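Prasard-Zeltatis desktop assembly runs, failure subset

README for the fault release

What this is

Recordings and logs from a two-arm cell that puts parts into a desktop computer: the processor into its socket, memory modules into their slots, a few cables. The full Prasard collection has 3000 episodes. This subset has the 931 that were flagged as failed, stopped or doubtful by whoever was at the cell or by the checker script afterwards.

Read the section on labels before you train anything on it. The success labels in the first release were wrong often enough that we pulled it in October, and I would not bet much on the ones that remain.

Why there is a separate fault release

The short version is that the gripper told us it was holding parts when it was not. The Zeltatis control software decides "part held" from finger width and motor current. With a processor that is a poor test. The part is thin and the fingers close nearly all the way whether it is between them or not, so the current at the end of travel looks much the same in both cases. The software said held, the arm moved to the socket, went through the placing motion, opened, and wrote SUCCESS. In 156 episodes there was nothing in the fingers at all.

We found this by watching video. No log field caught it. The vendor-side answer was to tighten the width threshold, and we did, and then it started rejecting good grasps. Those are in here too, under code F4.

The second fault is worse for hardware. If the part slips and turns a little in the fingers, the arm still lowers it to the taught height. A processor that goes down crooked onto open socket contacts can ruin the board. We lost 7 motherboards before the force limit on the last stretch of the descent was lowered, and the limit we use now was picked by trial. It has no safety margin worth the name. Please don't copy it into another cell and call it tested.

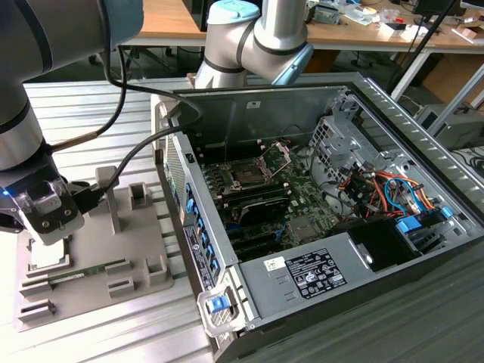

Figure 1. Gripper low over the small square part in the grey fixture. Memory module in the long groove, CPU socket open in the case.

The fixture is part of the story. Recesses were cut shallow so the fingers could reach the sides of the part, and a shallow recess lets the part ride up when one finger touches first. A deeper version was drawn up at Weston and tried for a short while. Parts stayed put, but the fingers hit the fixture. Episodes with the deeper version have fixture_rev set to B. Everything else is A.

Fault codes

F1 - empty grasp reported as held
F2 - part slipped or turned during transfer
F3 - force stop during descent
F4 - good grasp rejected by width check
F5 - arm stopped by cable drag or cable contact
F6 - operator stop, reason not recorded
F9 - unclear

F6 is too large. People hit stop when something looked wrong and then did not write down what. Some of those are probably F2. I left them alone, since guessing the code from video months later is how the labels got bad in the first place.

F5 deserves a note. Cables run along the arms and into the open case, and the planner does not know they exist. It plans for rigid links and a rigid case. When a cable catches, the force reading at the wrist goes up slowly and looks like contact with a part. Any contact detector trained on these force traces will learn some of that, so hold F5 out or at least report it apart.

Labels

Each episode has two outcome fields.

outcome_auto: what the Zeltatis software wrote at the time. Kept unchanged, including where it is plainly false.

outcome_video: what a person decided from the recording. One person per episode, no second reading. For processor placement the view into the socket is often blocked by the gripper itself, and "seated" there means "looked seated after the gripper moved away." No board was powered on to check.

If the two disagree, trust the second, with some reserve.

Known problems

Force data drifts over a long shift. The sensor was zeroed at the start and often not again.

The clock on the second arm ran behind the first for part of the collection. The offset was corrected by lining up motion starts, which is good enough for viewing and not good enough for timing studies.

The Fonseca episodes came from a second cell with softer fingertips. They show fewer F2 faults. That may be the fingertips, or it may be that the cell ran slower. Nobody changed one thing at a time, so don't cite it as a result.

Not suitable for

Estimating how often this kind of cell fails in production. The failed runs were picked out, and the easy runs were shortened early on.

Any safety claim. Stops in the log are process stops. The emergency stop circuit was wired separately and its events were never recorded.

Changes

1.1 - outcome_video added, F4 split from F3
1.0 - withdrawn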